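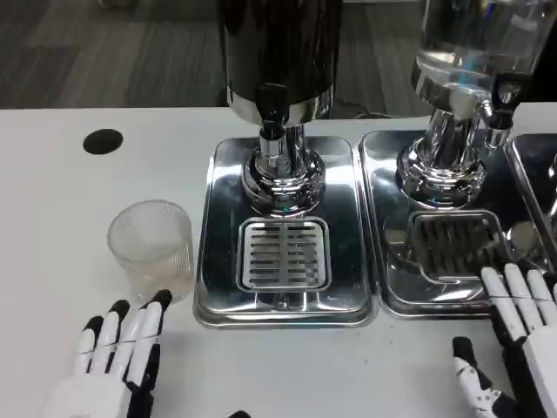
3.2 Serving area

Drinks at the Brivier site were offered from tabletop dispensers, each standing on its own drip tray. Guests served themselves from 7 a.m., and trays were emptied once a day. Fulvio Grasso recorded the volume left in the trays over 22 breakfasts in February. Dark drinks accounted for around 400 ml of waste per day, and clear drinks for less.

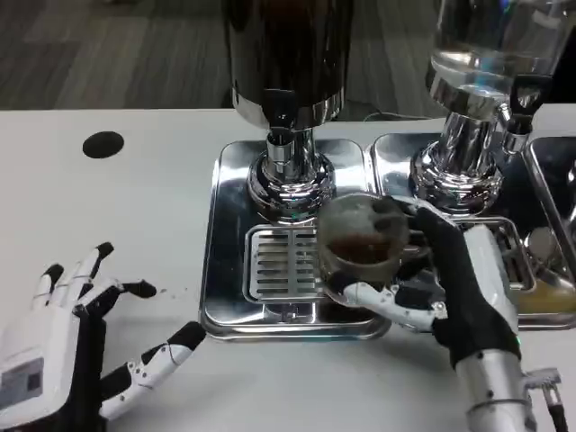 Figure 5. Small cup with dark liquid beside the slotted drain grate; a dispenser with a clear reservoir stands to the right.

As Figure 5 shows, neighboring trays were placed side by side. Spills could therefore not always be assigned to a single dispenser, and volumes from adjoining trays were pooled in the analysis. The same rule was applied at Randeo.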